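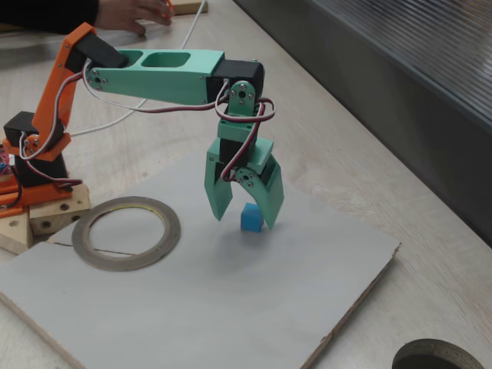
Chapter 7

Moisture and Movement in Solid Wood

7.1 Introduction

Wood takes up and gives off water for as long as it exists. A board that has been cut, dried, planed and built into a piece of furniture still changes size when the air around it changes. The amount of change can be predicted fairly well if the species, the direction of the grain and the moisture content are known. This chapter sets out the terms used to describe moisture in wood, explains why movement differs by direction, and gives the method used in the rest of the book to estimate the change in width of a panel.

Readers who have worked through Chapter 3 will know the parts of the wood cell. The cell wall and the cell cavity are treated separately here, and the difference between them should be clear before going on.

7.2 Free water and bound water

Water is held in wood in two ways. Free water fills the cell cavities, much as liquid fills a straw. Bound water is held within the cell walls by attraction between the water and the wall material. When green wood dries, free water leaves first. Its loss makes the wood lighter but has almost no effect on its size.

The point at which the cavities hold no liquid water and the walls are still full is called the fiber saturation point. For most species it lies between 25 and 30 percent moisture content. Below this point the walls begin to lose water and the wood shrinks. Above it, the size of the wood is treated as constant.

Moisture content is stated as a percentage of the oven-dry weight:

MC = (wet weight - dry weight) / dry weight x 100

Note that the divisor is the dry weight. Moisture contents above 100 percent are therefore possible, and are common in the sapwood of green softwoods.

A sample block weighs 341 grams as taken from the board and 310 grams after oven drying. The loss is 31 grams, and the moisture content is 31 / 310 x 100, or 10 percent.

7.3 Equilibrium moisture content

Wood left in air of steady temperature and relative humidity will in time reach a moisture content at which it neither gains nor loses water. This is the equilibrium moisture content, abbreviated EMC. At ordinary room temperature, a relative humidity of 30 percent gives an EMC near 6 percent, and a relative humidity of 65 percent gives an EMC near 12 percent. Temperature has a much smaller effect than humidity within the range found in houses.

Wood dried from the green state settles at a slightly higher moisture content than wood that has been brought up from a drier state in the same air. The difference is called hysteresis. It is ignored in the calculations below.

Finishes slow the exchange of water but do not stop it. A tabletop varnished on its upper face and left bare underneath will gain and lose water faster through the bare face, and may cup as a result. Both faces should receive the same number of coats.

7.4 Direction of movement

Three directions are named in a board. The longitudinal direction runs along the grain. The radial direction runs from the center of the tree toward the bark. The tangential direction runs along the growth rings.

Shrinkage from green to oven-dry is greatest in the tangential direction, commonly 6 to 10 percent. Radial shrinkage is commonly 3 to 5 percent. Longitudinal shrinkage in normal wood is a small fraction of 1 percent and may be neglected, except in juvenile wood and reaction wood (Section 7.8).

A flatsawn board has its wide face nearly tangential to the rings and so moves most across its width. A quartersawn board has its wide face nearly radial and moves less. Boards of the two kinds should not be mixed in a single panel where an even surface matters.

7.5 Estimating the change in width

Between the fiber saturation point and zero, shrinkage is taken to be in direct proportion to the loss of moisture. The change in width is then:

Change = W x S x (M1 - M2) / FSP

where W is the starting width, S is the total shrinkage written as a decimal, M1 and M2 are the starting and ending moisture contents in percent, and FSP is the fiber saturation point in percent. The formula is an approximation and should be used only for values of M1 and M2 between 6 and 14 percent.

Worked case. A flatsawn top is 900 millimeters wide at 12 percent moisture content. It is moved to a heated room and falls to 7 percent. Tangential shrinkage is 8 percent and the fiber saturation point is taken as 28 percent. The change is 900 x 0.08 x 5 / 28, or 12.9 millimeters. Fastenings between the top and its frame must allow at least this much travel, shared between the two sides if the top is fixed at its center line.

Slotted screw holes, wooden buttons and figure-eight clips are all suitable fastenings. Glue along a cross-grain rail is not. The design of each type is taken up in Chapter 9, together with the spacing of fastenings on long rails.

7.6 Measuring moisture content in the shop

The oven method used in Section 7.2 is accurate but destroys the sample. Shop work depends mainly on electrical meters, of which there are two types. Pin meters measure resistance between two points driven into the wood. Pinless meters respond to the electrical properties of the wood beneath a flat plate, and their readings must be corrected for density.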